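Working next to the packing arm: tips from the Oltwood bench

October 26, 2018

Since the arm went in at Oltwood, the two of us on returns do less lifting and a lot more setting up. Most stoppages come from how a bag is put down. A few habits help.

Clear the table first. Tape ends and tags get picked up along with the fabric.

Stand soft bags up and push the back panel out with your hand. A slumped bag gives the fingers nothing to close on. Open the zipper partway before you step back — fully open, the front flap drops and drags the rest with it.

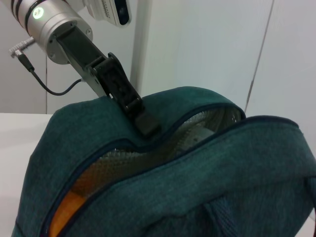
Gripper holding a backpack by the top edge, zipper partly open.

Leave straps folded across the front or tucked under. Loose ones catch on the next bag.

Check pockets yourself. We still find keys and pens, and the sorting sheet has no line for them.

Swap jobs every two hours. Watching is more tiring than packing was, and your neck will notice by lunch. Keep a stool at the bench.

Write down every stop, even short ones. We had 37 in the first week and 6 last week, and the list is what got us a lower table. Hurkine bags are still done by hand until December.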